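Metbridge 邻里通讯 四月号
家里那台老台式机，先别急着搬下楼

上一期聊完阳台上的花盆，收到不少来信，其中有好几封都顺口提到春天收拾屋子，提到书桌底下那台已经好几年没开过的台式电脑。有人问能不能直接放到楼下大件垃圾那边，有人问还值不值钱，还有一位写了满满两页，讲她怎么舍不得，讲到最后也没有问问题，就是想说说。我很喜欢这封信，看了两遍，泡了一壶茶又看了一遍。

那这一期就聊聊这个吧。

先说我自己家的。搬到 Metbridge 之前，我们在 Gemska 住过很长一阵子，那时候全家就一台电脑，放在客厅靠窗的角上，上面盖一块我母亲钩的白布，布上再压一盆文竹。现在想想真是什么都往上放，机箱顶上放过相册、放过药盒、放过一碟没吃完的瓜子。孩子们写作业用它，先生记账用它，我呢，主要是拿它存照片。那几年刚刚有了数码相机，拍起来不心疼，一只猫在沙发上睡觉能拍上几十张，拍完往电脑里一倒，就觉得妥当了，万事大吉了。

后来换了笔记本，又换了更轻的笔记本，台式机就一路退，从客厅退到卧室，从卧室退到走廊，最后退进了储物间，和电风扇、旧窗帘待在一起。搬家的时候我先生说，这个就不带了吧。我说带上，里面有照片。他说照片不是都拷出来了吗？我说拷出来了吧。两个人站在储物间门口，互相看了一会儿，谁也不敢打包票，于是就带来了。

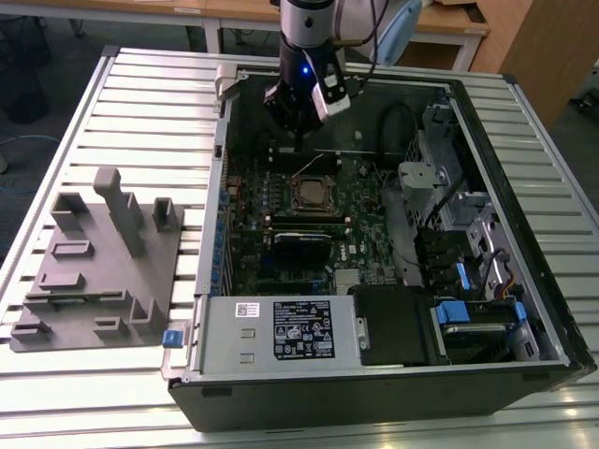

带来以后又放了两年，直到今年二月我感冒在家，实在闲得难受，才把它搬到餐桌上，接上借来的显示器和一只按键有点黏的键盘。开机比我记忆中慢得多，慢到我中间去晾了一回衣服。桌面还是当年的样子，一片向日葵，图标摆得乱七八糟。我找到那个叫“照片新”的文件夹，旁边还有“照片新新”和“照片最后”，打开一看，一共703张是别处都没有的。

703张！我拿着鼠标坐在那里，感冒都好像轻了一点。有 Gemska 老房子楼下那棵枇杷树，有小儿子掉了门牙还要张大嘴笑的样子，有我父亲坐在门槛上剥毛豆，一抬头正好看见镜头。我父亲不爱拍照，这样的照片在家里数不出几张来。要是搬家那天我点了头，它们现在在哪里，我不愿意往下想。

所以各位，我最想说的就是一句，扔之前先开一次机。开不了也别灰心，硬盘往往还是好的，拆下来装进一个外接盒，或者接到别的电脑上，多半能读。自己不敢动手也没关系，Plunside 那边老市场二楼有修电脑的摊子，我上个月替邻居去跑过一趟，取硬盘加拷贝收了60块，等的工夫我在楼下吃了一碗馄饨，上楼已经弄好了。去之前记得带一只空间够大的移动硬盘，别像我那位邻居，只给了我一个小小的U盘，装到一半就满了，害得我又跑下楼去买。

拷出来之后呢，请一定存两份，放在两个地方。我自己是一份留在抽屉里，一份寄给住在外地的妹妹，她也把她家的寄给我，逢年过节换一次。听起来有点土，可是这么多年下来，我们姐妹俩倒因此多了好些话讲，她看见我的照片会打电话来问，这件毛衣是不是我借给你的那件？是的，是她的，我一直没还。

给照片起名字也值得花点心思。我以前觉得自己都认得，何必写呢，这次翻出来一看，有一张合影里站着一位穿格子外套的女士，笑得很亲热，手还搭在我肩膀上，我和先生想了三个晚上也没想起来她是哪一位。现在我的办法很简单，文件夹的名字写年份加地点，认得的人另外写在一个文本文件里，跟照片放在一起。不用一口气做完，我每天晚饭后做一小会儿，听着收音机，做到哪里算哪里。有时候一晚上只写了三张，光顾着跟先生争那顿饭到底是在谁家吃的了。

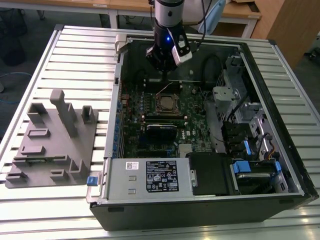
有位读者看了我在上一期末尾的预告，先寄来了不同的意见。她说留东西这件事总得有个头，她家去年一口气清出去三台旧机器，硬盘里的照片一张都没看，直接请人清空了，清完只觉得屋子亮堂，人也轻快，该记得的都还记得，记不得的大概也就不要紧了。她还说，孩子们将来未必愿意接手几万张照片，与其让他们为难，还不如现在自己做主。

我把这封信放在桌上想了好几天，觉得她说得很有道理，尤其是最后一句。我那些猫睡觉的照片，同一个姿势拍了183张，给谁看都是为难人家。所以我听了她的劝，挑了挑，留下40张，其余的都删了。删的时候手指头有点发抖，删完去厨房切了个橙子吃，也就过去了。猫还是那只猫，40张看它睡觉也足够看了。

不过“看一眼再清”跟“看也不看就清”，在我心里还是差得挺多的。您要是真的决定不留，我也只求您看一眼，翻几页，说不定就有一张门槛上剥毛豆的。

再说说机器本身。照片取出来以后，剩下的箱子怎么办呢？能用的话，送人是最好的。Papadakis 街的阅览室去年收下过一台，给来抄菜谱、查火车时刻的老人家用，查查东西绰绰有余。送之前，自己的账号要退出来，浏览器里存的密码要清掉，硬盘最好重新格式化一遍，讲究一点的就用专门的软件多擦写一遍。单单把文件拖进回收站是不够的，这一点请一定放在心上，里面可能有您的存折号码，有体检报告，还有当年跟人吵架写了没寄出去的信（我就有一封，写得还挺凶）。

如果已经不能用了，请交到收旧电器的点，别混在普通垃圾里。机箱里头有铁有铜，电路板上的东西也各有去处，交给专门做这个的人，他们晓得怎么分。主板上还有一颗纽扣电池，要是您会取，取下来放到旧电池箱；不会取就告诉收的人一声，让他来。电源盒子千万别自己打开，拔了插头也别打开，里面还会存着电。

还有灰。放了好些年的箱子，里面的灰真叫人吓一跳，请拿到阳台上去弄，戴个口罩，用软毛刷子慢慢扫，风扇那里用手指轻轻按住叶片再刷。我第一次没经验，在餐桌边上对着它吹了一口气，结果打了一下午的喷嚏，桌上那盘没盖好的拌黄瓜也只好倒掉了。

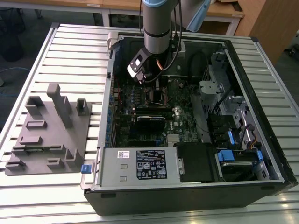

邹念慈

写到这里茶又凉了，还有几件小事顺便交代一下。

有朋友问老软盘和光盘怎么办。光盘趁现在家里或者亲戚家还有光驱，早点读出来，盘面上已经起斑的先读。软盘麻烦一些，Plunside 的摊子说可以试，能不能读出来不敢保证，读不出来不收钱。我自己有一盒，贴着粉红色标签，写着“食谱 重要”，打算下个月带过去，要是读得出来，里面应该有我婆婆做梅干菜烧肉的方子，她那个火候我试了好多年都不对，到时候一定登在这里给大家。

另外，上一期问花盆底下要不要垫砖头的几位，我都记着呢，五月号一起回答。那位写了两页信的朋友，谢谢您，您说您先生当年教您打字，一个晚上只学会了打自己的名字，我读到那里笑了，后来又有点想哭。那台机器您就先留着吧，等哪天天气好，搬出来开一开看，想找人搭把手就写信来，晚上七点以后我都在家。

来信还是投到 Metbridge 老地方的绿信箱，写得长一点没有关系，我看得慢，但都会看完的。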